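Skurkberg Leek Project: how we're getting on, July

Hello all at Okeo,

Second report, and a much more cheerful one than the last! When I wrote to you in the spring I was fretting about germination and the state of the lane, and now I've got leeks up to my shins and a completely different set of things to fret about.

A quick reminder for anyone new to the file: your grant is paying for us to grow on the old Skurkberg leek, keep its seed going, and see whether it's worth selling as a winter veg again. It's a short, fat, bluish thing that stands through hard frost, and the only people still growing it when we started were a few gardeners on the hill who'd had it from their parents. We're doing all this on the bottom field at Masine, which is heavy ground and floods at the gate end, but it's ours for the length of the project and the rent is kind.

So, the plants. We sowed in trays under cover in March and got 200 good seedlings from the first batch, which was better than I'd dared put in the budget. The second batch was poor (old seed, from a jam jar, I did wonder) and I've not counted on it for anything. What came up has gone in a separate short row so it doesn't muddle the records. Planting out took us 2 full days and my back has only just forgiven me.

The ones furthest from the gate are the best by miles. They've got proper thick necks on them already and that lovely blue bloom. The gate end is sulking, which I expected, and I've dug a shallow drain along the fence to see if it helps. Too early to say. We had a long dry spell in June as well, so for a while I was carrying water to one end and worrying about puddles at the other.

Pests: leek moth, yes. I put the fine mesh on later than I should have, my fault, I was waiting for a delivery and ought to have borrowed some. We lost six plants outright and a good few more look chewed in the middle, though they're pushing new leaves through. The mesh is staying on until autumn now. No rust so far, touch wood.

For seed, I've kept back eleven of last year's plants and let them flower. If you've never seen a leek in flower do come and visit, they're gorgeous, great big pale globes on stalks as tall as I am and absolutely humming with bees. They're staked with canes and twine because the wind comes straight across the bottom field. Seed should be ready in early autumn if we get any sun at all. Ruoxi Fan is doing the drying and cleaning at her place, where there's a warm loft, and she's writing up the method as she goes so that we have something to hand out with the seed packets.

On selling, I've spoken to the cook at Wi (the café by the bridge, they do a very good soup) and she's keen to take a trial crate in November. We haven't agreed a price. I'd like to try two other kitchens before I settle on one, and I'd be glad of your advice on that if anybody in the office has sold veg to restaurants before.

Money is fine. We're under on trays and compost and over on mesh, and the two very nearly cancel out. The drain cost nothing but swearing. The spreadsheet is coming separately, with the receipts scanned in the same order this time, sorry about that. One request: could we move what's left of the travel line into seed packets and printing? I haven't needed to go anywhere and it seems daft to leave it sitting there.

Between now and the next report I'll be weeding, earthing up, weeding some more, and planning the bed for next year, where I mean to be a lot fussier about spacing. This spring I made the planting holes with an old fork handle and judged the gaps by eye, and you can tell. The rows start out straight and then wander off towards the hedge, so the hoe won't go down them without taking somebody's roots. What I'm after is the sort of layout you get in this white top, with its round holes all evenly spaced in rows and columns. I'll use a marked board and a string line, start at the dry end and check every row before I go on to the next. It'll be slower on the day, but the weeding should be far quicker, and Ruoxi wants tidy rows anyway so she can label the parent plants properly.
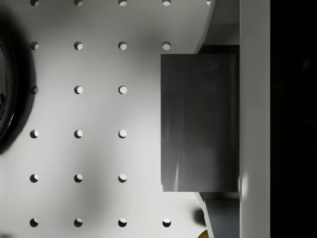
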